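Mulora household pickup set -- equipment planning card

Version of July 10, 2026

What is this

Mulora is a small set of recordings made with hand-held gripper tools in furnished rooms. This card is for groups who want to plan a similar collection and must ask for money first. It does not cover training. For file layout please read the other README in the data folder.

What we bought

Hand-held gripper tools: 7, of which two stay in the cupboard as spares
Finger pads, black: 38
Memory cards: 13
Room furnishing: second-hand, from a shop in Plunton

The grippers came from Wekska and the spare parts from Lombardi. We ordered them in one purchase in January and paid shipping only once -- I recommend this, as the second parcel can cost more than the pads inside it.

What we would budget differently

1. Pads. They are the part we replace most often. Order more than you think you need, in the same colour and shape, so that old and new recordings stay comparable.

2. Screws and keys. The fingers are held with hex-socket screws. Keep one key per tool, tied to it with a cord.

3. Furniture. Large pieces use up the floor quickly, so measure the room before you sign for it. Our laundry tasks need a bed and washing machines in the same room, with a basket and some clothing within reach.

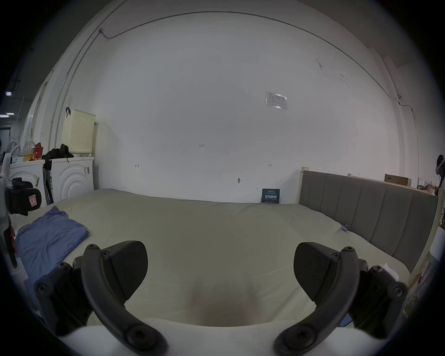

4. Bedding. Plan for a second duvet cover. Our budget line for all textiles was 200 dollars, and it was too small.

Not included

Rent, wages and insurance are different in every city, so I left them out. If you find a mistake in the numbers, please open an issue and name the line.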